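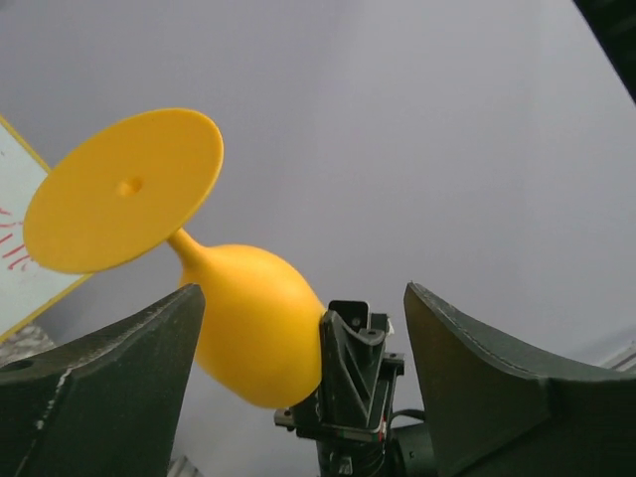 Gelbes Kunststoffteil mit Scheibe und Stiel

Kategorie: Marine und Handelsschifffahrt > Besatzungslisten > Erster Weltkrieg

Betreff: Re: [Seeleute-L] Dampfer Ivano, Besatzung und Grablagen

Hallo zusammen,

ich muss das jetzt gleich loswerden, obwohl ich noch nicht mal die Hälfte sauber abgetippt habe: Das Kirchenbuch von Husdale ist da! Und es ist so viel besser, als ich gehofft hatte.

> Zur Ivano habe ich nur die gedruckte Verlustmeldung der Reederei,
> und die nennt keine Namen, nur "Kapitän, Steuermann und 16 Mann".
> Im Heimathafen gibt es keine Musterrolle mehr. Weiß jemand, ob in
> Husdale wirklich Leute von dem Schiff beerdigt wurden, oder ist das
> bloß aus der alten Chronik abgeschrieben? Mein Urgroßonkel war
> Heizer und soll auf der letzten Reise dabei gewesen sein. In der
> Familie heißt es immer nur "in Norwegen geblieben".

Ja, wurden sie! Der Pfarrer hat auf einer eigenen Seite am Ende des Jahrgangs alle 18 Mann eingetragen, auch die, die nie gefunden wurden. Offenbar lag ihm eine Liste vom Konsulat vor, denn Dienstgrade und Geburtsorte stehen dabei, Letztere allerdings wild nach Gehör geschrieben (aus Elsfleth wird "Elsflett", das geht noch, bei zwei Orten in Ostfriesland rätsele ich weiter). Beerdigt sind fünf, alle an der Nordmauer, Reihe und Platz sind angegeben. Bei zweien davon steht "ukjent", also unbekannt, die wurden erst im Frühjahr angetrieben.

Und jetzt das Schönste: Es sind drei Heizer aufgeführt, und einer davon hat ein Geburtsjahr, das zu deiner Anfrage vom Oktober passen könnte! Ich schreibe dir den Namen lieber direkt, weil ich bei der zweiten Silbe zwischen zwei Lesarten schwanke und keine falsche Fassung im Listenarchiv stehen haben möchte. Schau bitte mal nach, ob bei euch der Geburtsort irgendwo erwähnt wird, Konfirmationsschein, Seefahrtsbuch, egal was.

> Außerdem taucht bei mir noch ein Schoner Jibrin auf, gleiche Woche,
> gleicher Küstenabschnitt. Gehört das zusammen?

Das hatte ich auch erst gedacht. Die Jibrin lag aber laut Hafenbuch zu der Zeit mit Ruderschaden fest und ist erst danach wieder ausgelaufen. In der alten Chronik sind die beiden auf einer Seite durcheinandergeraten, daher schleppt sich das durch sämtliche späteren Aufstellungen. Wer die Jibrin in seiner Datei als Verlust führt: bitte noch mal prüfen.

Für alle, die mit Primix arbeiten: Der Bestand ist seit gestern Abend auf 3.022 Seeleute angewachsen, die Ivano kommt mit dem nächsten Einspielen dazu. Ich trage die Ortsnamen so ein, wie sie im Buch stehen, und setze meine Deutung in das Bemerkungsfeld, also bitte beim Suchen an beide Felder denken. Die beiden Unbekannten bekommen eigene Datensätze mit Grablage.

Hat jemand Erfahrung mit norwegischer Pfarrerhandschrift aus den Kriegsjahren? Ich hänge an einer Abkürzung hinter vier Namen, sieht aus wie "e.o." oder "c.o.", mit einem Haken darüber. Scans schicke ich gern herum, die Seite ist wunderbar klar geschrieben bis auf genau diese Stelle.

Herzliche Grüße und gute Funde
(und wer noch Konsulatspost aus der Ecke hat, immer her damit!)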